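Horacio Maldonado compare depuis juin deux pinces pour l'atelier de démontage de Seixas. La première, la Kosska, ferme sur 40 mm. « Pour un processeur, c'est trop de course et pas assez de finesse », dit-il. La seconde vient de Skemuleo. 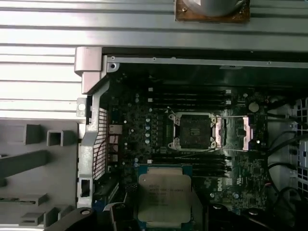
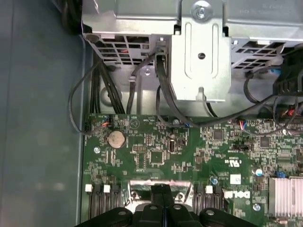
Carte mère Dell, vue depuis la caméra de poignet.

Il a fini par changer aussi le contrôleur. « L'ancien perdait la consigne d'effort — pas souvent, mais assez pour tordre une broche. » Sa collègue Aldana Salinas préférait garder le matériel et refaire les réglages. Ils ont repris 19 essais ensemble. « Elle avait raison sur la vitesse d'approche. »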